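Ticket 410: Utility sink in basement laundry corner, slow drain
Site: Bevley
Opened: 25 Aug 2021
Reported by: Annick Boyer
Priority: 2

Basin holds water after the tap is closed. With the basin filled to a third, emptying takes roughly 6 minutes. No odor. Both faucet handles shut off fully, no drip at the spout.

Step 1. Strainer lifted and cleaned. Lint and some grit. No change.
Step 2. Plunged with the overflow blocked. Slight improvement, gone by the next fill.
Step 3. Trap removed and rinsed over a bucket. Trap was clear. Refitted with new washers, hand tight plus a quarter turn. No leak at either nut.

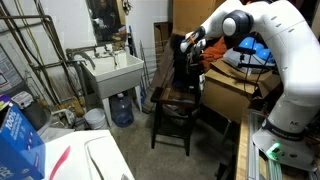 Nassoro Ogola: If the trap was clear, the restriction is in the wall arm or past it. Does the basin back up when the washer discharges? If it does, don't bother with the short auger, go straight to the 5 m one. Also check that the legs are level. These sinks sit on thin legs and a basin tipped away from the outlet will always keep a puddle.

Washer run on a drain cycle with the basin empty. Water rose in the basin, then fell slowly. Shared line confirmed. Level placed across the rim: low at the front left. Leg foot turned out until even.

Auger booked from Lambrechts. Washer not to be used until the line is cleared.

Status: open, waiting on tool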